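An afternoon at the Terkum open day
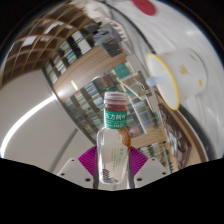
Refilwe Potgieter, newsletter editor

I'd pictured a factory floor, so the bookshelves at Terkum threw me a bit! Visitors got to collect examples with a hand-held gripper, and mine was a little glass tea bottle with a green label round its neck. You squeeze, lift, put it down, then do it again (30 goes each, and my wrist knew it). Azra Stan, who showed us round, said the learning system likes a bit of variety, so wobbly beginners are welcome. Back in October with my sister, I hope.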